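Search this site
Enter keywords Go

About Ninstead

Ninstead is a shared workshop on the ground floor of the old Ongart building. We opened in March with 2 benches and a borrowed drill press. Today we have 69 members, most of whom build robots or parts for them after work.

Members pay by the month and get a key, a shelf and use of the tools. Projects that need more than one evening can stay set up. The main shared build is Mutelia, a workcell made from aluminum extrusion with white jointed arms mounted inside it. Control software is written at the desks next to it, and changes to the code go through the shared folder before they are run on an arm. 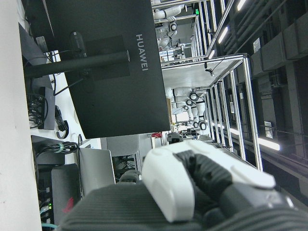

New members take 3 short sessions before working on Mutelia: wiring, emergency stops and basic arm setup. After that they can book time on the sheet by the door. Tools that leave the building must be signed out.

Page updated Tuesday, June 12, 2018

Related
Membership and keys
Mutelia build log
Dunov gripper notes
Tool list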